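Glassware Washing Study: Call for Household Participants

Rosex is recruiting households in the Pruvdale area for a study of hand washing and drying of narrow-necked glassware. The study measures detergent residue, mineral spotting and water use under ordinary home conditions. Fieldwork begins in March and runs for 22 weeks.

Each household washes its own bottles, carafes and vases by its usual method for the first four weeks. After that it follows one of 4 assigned rinse protocols, which differ in water temperature, rinse volume and draining position. Assignment is by lot and cannot be exchanged.

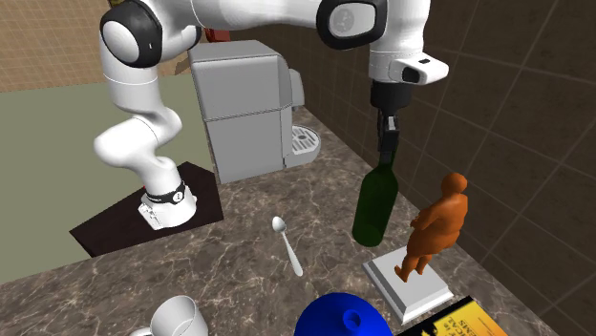 Riaan Dlamini asked after the pilot whether people with a water softener should apply at all, as his had been switched off for the whole period and he found that a nuisance. Softened and unsoftened homes are now both accepted. The softener stays at its normal setting, and the hardness of the tap water is measured at the first visit and again at the last.

Eligibility

Applicants must be 18 or older and live at the address where the washing is done. The household must hand wash at least five narrow-necked items per week. Homes that use a dishwasher for plates and flatware remain eligible, provided the study items are kept out of it. Persons with a known sensitivity to nonionic surfactants should not apply. Only one application per address is considered.

What participation involves

Participants keep a wash log, recording the start time, the item type and the product used. A flow meter is fitted to the kitchen faucet at the first visit and removed at the last. Study items are collected once a month for residue analysis at the Grirkeck laboratory and returned within three working days. Items with painted or gilded decoration are not collected.

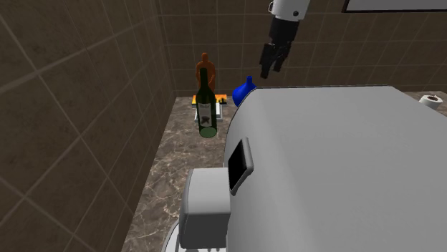 Collection takes place between 8 a.m. and 1 p.m. A household that misses two collections is withdrawn and paid for the weeks completed. Detergent is supplied in unmarked 500 ml bottles; no other product may be used on study items during the protocol phase. Brushes may be used if the same brush is kept throughout.

Compensation

Households completing all 22 weeks receive $185. Payment is made by check after the flow meter has been returned. Items broken in transit or in the laboratory are replaced at purchase price on presentation of a receipt, or at a fixed rate without one.

Data handling

Records are stored under a household number. Names and addresses are kept separately and deleted when payment clears. Aggregate results will be sent to all participants who request them.

How to apply

Application forms are available from the Rosex study office, Pruvdale. Mark the form "Glassware" and state the best time of day for a telephone call. Questions on eligibility go to Janka Kadlec, questions on payment to Dorin Enache.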